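[Lullton-list] Re: The Skerkance crossing talks, day whatever it is

Print this message | E-mail this message

Bayu Harahap wrote:

> Can anyone following this explain why the Jastari delegation walked
> out again? The radio said "procedural differences", and then played
> music. My aunt has a shop two streets from the Skerkance bridge and
> would like to know whether to order stock for June or board up
> the window.
>
> Also, is the figure of 2,965 displaced households from before or after
> the second round of shelling? I have seen it used for both.

Bayu,

Second question first. It's from before. The figure comes from the register the Latuheru side handed over at the opening session, and it has been copied from one bulletin to the next ever since. The people who left after the second round aren't in it. I'd be wary of anyone who quotes it as current, including the two foreign ministers who did so this week.

As for the walkout, the procedural difference was the order of business. Jastari wants prisoners discussed before the bridge. Latuheru wants the bridge discussed before prisoners. The mediators proposed discussing both at once in separate rooms, and each side then asked which room was the larger. They had measured them by lunch. I wish I were making that up.

Under the draft, each side releases 20 prisoners in the first week and pulls its guns back 200 metres from the riverbank. Jastari says 20 is fine but wants to choose which 20. Latuheru says the riverbank has moved since the floods and would like it agreed where the river is. Both sides have maps — very handsome ones, too — and they don't match.

The envoy flew in late, stayed for one dinner and told reporters he was "encouraged". He has been encouraged on every visit since the winter, and I've stopped taking it as news. The bit worth reading is the last paragraph of his statement, where the aid money is now "under review". Last month it was "committed". I think that will get them back in their chairs sooner than the dinner did.

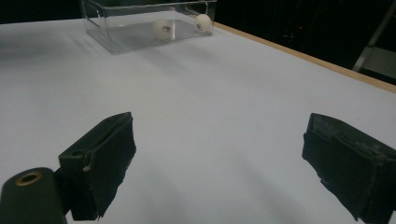 Two ping pong balls in a clear plastic box.

For your aunt: I'd order for a fortnight and no more. The bridge has opened to foot traffic on the last three mornings, from seven until noon, and the queue has been orderly. Lorries are another matter and I wouldn't count on them before the text is signed.

If anyone has the annex on checkpoints, please send it to the list. The copy I have stops at page four.

Rizal Lubis

Comments

ferrywatcher: They shut the bridge at half eleven this morning, not noon. Bring your own water.

M. from Lullton: The river is where it always was. It's the maps that wander.

Bayu Harahap: Thanks, Rizal. She has ordered rice and candles and says that covers either result.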